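Forkmont Home Forum > Kitchen and Table > Dishes and everyday tableware

Thread: Plain pastel dishes for a small breakfast table, what works?

gion_wyss
Joined November 2022
Posts: 16

I am replacing our everyday dishes and want to get away from the heavy brown stoneware we have used since we moved in. The table is small and the top is white, so whatever goes on it shows. I like the look of solid pastels but I don't want everything in one color, and I also don't want it to look like a baby shower.

What I have tried so far is a green mug and a lavender plate, with a couple of orange and white pumpkin shapes left out for fall. I would like to hear from people who have lived with colors like these for more than a season. My questions are below.

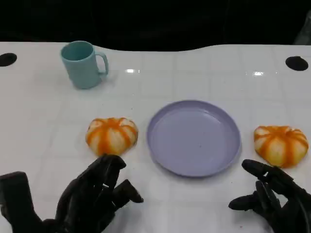 What I want to know

1. Do mixed pastels look all right on white, or do they wash out?
2. Does a matte mug stain from coffee or tea?
3. Is a plate with a raised rim practical for breakfast, or would you go flat?

Budget is 55 dollars for the first set. I can add to it later.

Gion Wyss

hasik_fan
Hasik makes a set in colors close to that and I have had mine for 3 years. The lavender holds up well. The green one I would skip, it looks gray in winter light. On question 3, get the raised rim. Toast crumbs stay on the plate and you can put yogurt or fruit on it without it running off.

E. Ortner
I disagree on the green. A pale green mug next to lavender is the part of this that works. Two cool colors that are close in strength sit well together, and the orange in the pumpkins keeps it from going too sweet. If you take the green away you have a purple plate and a holiday decoration.

I would move the mug back and to the left of the plate, handle turned in toward the middle. It is an old habit from setting tables at a guest house in Trirberg. 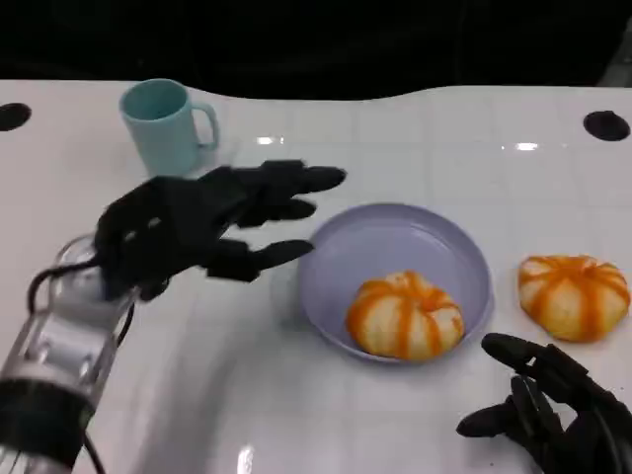
The mug then has some room behind it and you are not reaching over the food to get at it. On a small table that matters more than which color you pick. Left-handed people will be fine with this. Right-handed people may want the opposite, so try it both ways for a week.

As for staining, matte glazes do mark. Tea is worse than coffee. Baking soda and a damp cloth takes most of it off.

hasik_fan
You can't tell a person to put the mug on the left and then say it is better for everybody. Most people are right-handed. The mug goes on the right.

E. Ortner
I said try it both ways.

marlpit
Going back to question 1. I have a white tile counter and use pale dishes on it every day. They don't wash out as long as the food has some color. Scrambled eggs on a yellow plate look like nothing. A twisted bread roll with a golden crust over a lavender plate looks good – that yellow and purple do a lot for each other. 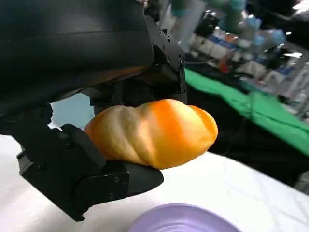
I buy plain rolls and twisted ones from the same bakery, and the twisted ones are what I put out when we have people over. They pull apart along the lobes so you don't need a knife. Warm them four minutes in a low oven, no longer or the ends go hard.

If you go with lavender, get a green cloth or napkins too. A bright green, not another pastel. It stops the table from looking faded.

gion_wyss
Thanks, this helps. I had not thought about the food as part of it. I eat a lot of oatmeal, which will look bad on any color.

Has anyone used the Pichler dishes? A store near me has them on sale and the plates are sold singly, so I could get 4 plates and put the rest of the money toward mugs.

porchlight
I have Pichler plates in a light purple. Bought them in May. They stack fine and they are lighter than stoneware. My one complaint is that knife marks show, gray lines mostly, and you have to scrub to get them out.

I keep a white cloth on the table under mine. 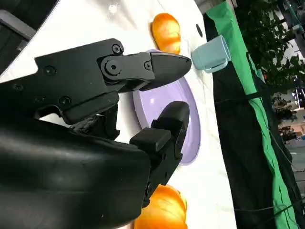 It cuts down on the noise and it saves the finish on the bottom of the plates. My husband thinks a cloth at breakfast is too much work. I change it twice a week and throw it in with the towels, so I don't see the problem.

hasik_fan
A cloth on a white top is white on white. Why not leave the table bare and wipe it?

porchlight
Because I like the cloth. Bare is fine too if your dishes have smooth feet. Run a finger around the bottom before you buy.

gion_wyss
I will check the bottoms at the store. Leaning toward the lavender plates and one green mug to start, and I'll see how the mug does with tea before I get more.

E. Ortner
Good plan. If the tea marks bother you, get the next one in a gloss glaze. It doesn't have to match.
Engelbert Ortner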